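4.2 Failures near low furniture

Our first policy for putting objects away was trained on over 2,000 demonstrations and had one firm opinion: a container should be kept as close to the robot's own body as possible. This is sensible for a cup of coffee. It is less useful when the goal is a low cabinet on the far side of a bare floor, as in Figure 3, where the policy tended to hold on to the basket and consider its options.
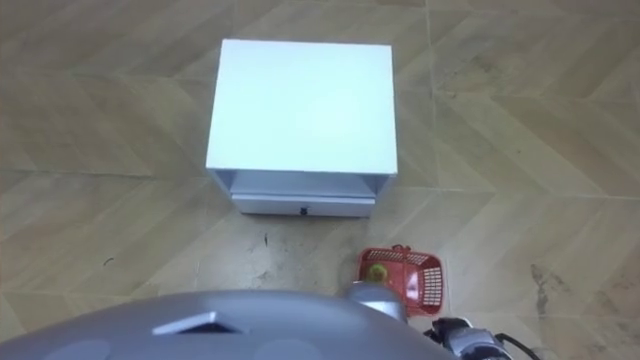
Figure 3. Head camera view from the basket task, with the ball in the basket and the white cabinet ahead.

We first blamed the depth estimates, which were innocent. The trouble was in the labels. Annotators had marked the end of the approach phase by eye, and Espinoza and Hosoda found that they disagreed by as much as 14 time steps on the same clip – a generous margin for a robot that replans every 4. Relabeling with the wrist force signal removed most of the hesitation. Over 80 trials in the Lallimton test room, the retrained policy stalled less often, though it still slowed down near drawer knobs. We have no explanation for the knobs and leave them to future work.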